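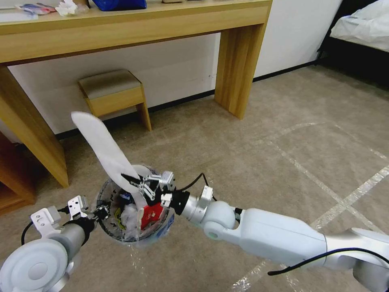
Console table and cushioned stool. Photo: Sovitz

Home | Services | Obituaries | News | Contact

FOR RELEASE IN AUGUST

Sovitz opens its old obituary books to Cloltov families

I'm Tane Tamihana, I run the front office at Sovitz Funeral Home, and I've been wanting to send this one out for ages! Starting this August, anybody in Cloltov can look up the obituaries and service cards our office has kept over the years, free of charge, on our website or at the front desk.

We have 1262 notices scanned so far. The oldest were typed by Emiliano Henríquez, who wrote obituaries here for 57 years and still calls me when I put a comma in the wrong place. He went through every one of them with me (twice, in the case of the Aravena Street families, where four cousins had the same first name).

You can search by last name, maiden name or church. If you find a mistake, tell us and we'll add a note next to the original. We won't change the old wording. Families who would rather keep a notice private can call me and I'll take it down the same day.

We'll also print copies on good paper for up to 500 households, first come, first served. Broltadano Printing is doing those for us, and I love how the samples look.

"I wrote them to be read at the kitchen table," Emiliano told me, "so let people take them home."

The desk is open until 4 p.m. Come by and ask for me!

Media contact: Tane Tamihana, front office, Sovitz Funeral Home, Cloltov

This site uses cookies to remember your settings. Accept | Decline

© Sovitz Funeral Home. All rights reserved. Back to top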